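Two Levels Are Enough
An interview with the maker of the small shelves from Plornau

The workshop in Plornau is one room above a bicycle shop. The owner started to make small stands for shoes there two years ago, after she moved into an apartment where the hall was too narrow for a cabinet.

"I measured the hall and I wanted to cry," she tells me. "Every evening we were stepping over the shoes."

Her first stand had four levels and it fell down. The second one, which she sells under the name Trisico, has only two. "People ask me for more levels. I say to them, please first look how many shoes you wear this week. The others can go in a box."

She sold 20 stands in the first winter, and now it is roughly 200 in a year, most of them through a store in Gronilard. She still packs each one herself on Thursday.

I asked her what belongs on which level. She was very strict about it. "Sandals go on top, because they are light and the air comes to them. Heavy shoes stay down. And always the pair together, with the toes to the same side. My son does not agree with this."

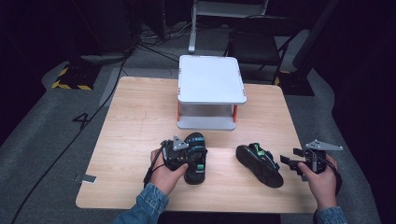
A pair of sandals and a small white two-tier stand with orange legs.

For next spring she is planning a longer model for families. She does not have a name for it yet, and the price is also open. "It must stay under 100," she says. "More than this I would not pay for a shelf."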